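Trolen Portable Scoreboard for Indoor Courts

Home / Sports Equipment / Basketball / Scoring and Timing

Item status: In stock
Page last revised: November 21, 2022

The Trolen is a portable electronic scoreboard for basketball, intended for schools, recreation departments and league organizers who share a court with other users and cannot mount equipment on the wall. It shows the score for both teams, the game clock, the period, team fouls and the possession arrow. The board is operated from a separate control panel placed on the scorer's table.

Display
The digits are red for the score and amber for the clock, and can be read from the far end of a full-length court under ordinary gym lighting. Brightness is set from the control panel in steps. During the last minute of each period the clock changes to tenths of a second. This feature may be turned off for youth play.

Control Panel
The control panel connects to the board by cable or by radio. Each team has its own set of keys on the matching side of the panel, and the clock is started and stopped with a large key in the center. A correction key takes back the last entry without stopping the clock. Period length, overtime length and number of time-outs are entered once and kept in memory when the power is turned off.

Two boards may be run from one panel, so that benches at both ends of the court see the same information. The second board is sold separately under the name Trolen Companion.

Horn
The built-in horn sounds at the end of each period and may be sounded by hand for substitutions. Volume is adjustable. Users with divided courts are advised to choose a different horn tone for each board - the tone is selected in the setup menu.

Specifications
Width of board: 58 inches
Weight without stand: see the shipping sheet supplied with your quotation
Power: wall outlet or rechargeable battery pack (Alau pack, included)
Radio range: 1000 feet in open space
Rated battery life: some 3000 charging cycles
Case: powder-coated aluminum with clear front cover
Warranty: 2 years, parts and labor

Included With Each Order
Scoreboard, control panel, Alau battery pack, charger, connecting cable, folding floor stand, printed quick guide for the scorer's table.

Optional Accessories
Bai padded carrying case with wheels
Dollero shot clock pair, with connecting kit
Wall bracket for permanent mounting
Spare control panel key cover

Care
Wipe the front cover with a soft, slightly damp cloth. Do not use solvents or glass cleaner. Store the board upright, and charge the battery pack before any storage period longer than one month. Customers who store equipment over the summer should plan a full charge in August, before fall practice begins.

Ordering
Schools and public agencies may order by purchase order. Written quotations are prepared by Iwona Sowa, Institutional Sales. Questions about setup, radio channels or use with older boards should be sent to Bendik Blomqvist, Technical Support. Please have the serial number ready - it is printed on the back of the board, next to the power switch.

Returns are accepted in the original packaging with prior approval. Custom lettering and team colors cannot be returned.

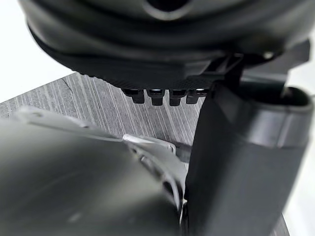
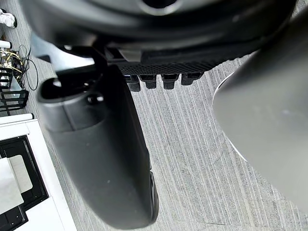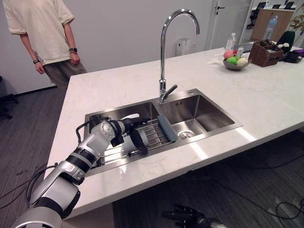

Third picture: double-basin sink with roll-up dish rack.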